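Household and shop-floor chores in robotics

Chore robotics is the branch of automation that deals with small, varied jobs done by hand in homes, offices and workshops: clearing a table, wiping a counter, sorting parts, putting up a notice. Machines have done fixed factory work for decades, but a general chore machine is not yet sold to the public. As of 24 Feb 2019, most systems of this kind were used in laboratories and in trial workshops.

Background

Single-purpose machines such as dishwashers and robot vacuums handle one job in a setting made for them. A chore robot is expected to work at an ordinary table with ordinary objects. Most research setups use two arms, so that one can hold while the other works. Muner, a project led by Wondimu Habte, drew up a list of 351 chores and sorted them into 5 grades of difficulty. Lifting a solid block is in the lowest grade. Folding cloth, tying a bag and handling paper are in the upper ones.

Office and bench tasks

Notice boards are a common test because they bring together a flat surface, thin paper and small sharp fasteners. The paper has to stay in place while a pin is pushed through it, and the pin has to go in straight.

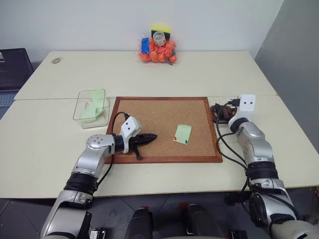

Zinash Abdella has objected that tests of this sort say little about real homes. In her view a board lying flat on a table is a much easier job than one hanging in a hallway, and a robot that needs the board laid down for it has been spared half the chore. Urs Brunner replied that the flat version should be solved first – wall work adds reach and balance problems that belong to a separate test.

Gripping and sensing

Two-finger grippers remain the usual choice for chores. They are simple and easy to repair, but they have no real sense of touch unless sensors are added. 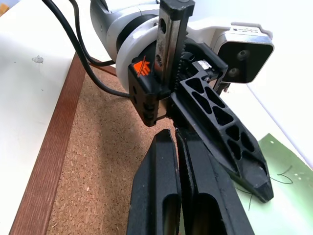
Thin materials are the weak point of this design. A sheet lying flat gives the fingers no edge to close on, and a tip pressed too hard will crease the paper or dent the surface under it. Many builders therefore place a camera close to the gripper, as on the unit with a two-lens depth module beside its black fingers, so that the last part of the approach can be corrected by sight. The Grakiline trials ran 200 attempts at picking up single sheets and listed missed edges as the main fault.

Shop-floor use

Workshops are generally thought to be closer to practical use than homes. Sulport has tested two-armed machines on kit packing, with a worker nearby to deal with dropped parts.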